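Main page Contents Random article Recent changes Log in

Mixing bowl

A mixing bowl is a deep or shallow round vessel used in the kitchen for combining ingredients before cooking or serving. Most have sloping or rounded sides, a flat base and an open top. Mixing bowls are sold singly and in nested sets, and many are also used for serving salad or fruit, proofing dough and holding small items on a counter.

Shape

The inside of a mixing bowl is usually curved where the wall meets the base, so that a spoon or whisk can reach all of the contents. A deep bowl with steep walls holds in splashes and is preferred for whipping cream and egg whites. A shallow bowl gives more surface area and is easier to toss food in, but liquids spill from it more readily. The rim may be plain, rolled or flared. A rolled rim adds strength and gives the cook something to grip, though on metal bowls it can trap water if the roll is not fully closed.

Some bowls have a pouring lip, a side handle or a ring of rubber on the base to stop them from sliding. A damp cloth folded under a plain bowl does the same job.

Materials

Glazed earthenware was the common material in home kitchens for a long time. It is heavy, which keeps the bowl steady during beating, but it chips. Stoneware is denser and harder. Glass came into wide use later and lets the cook check for unmixed flour at the bottom. Stainless steel is light, does not react with acid foods and can be set over a pan of hot water. Copper is still chosen by some bakers for egg whites – the metal helps the foam hold – but it should not be used with vinegar or citrus.

Plastic bowls are cheap and hard to break. They scratch over time and tend to hold grease, so they are a poor choice for meringue.

Color

Early kitchen bowls were mostly buff, brown or cream, following the clay. Pale greens became popular with the spread of colored glass and plastic.

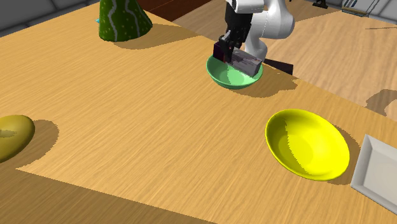 Page last changed: January, 14 revisions

The writer Leonor Arruda, in her survey of household pottery, links the taste for pale green to painted kitchen cabinets of the same period. Abílio Brandão disputes this and points to the low price of the pigments. Makers often gave the inside and outside of a bowl different shades, a practice that continues.

Care

Glass and ceramic bowls should not be moved straight from a refrigerator to a hot oven. Steel bowls are dried after washing to prevent water spots. Nested sets are best stored with a sheet of paper or cloth between pieces if the glaze is soft.

See also

Colander
Mortar and pestle
Salad bowl
Whisk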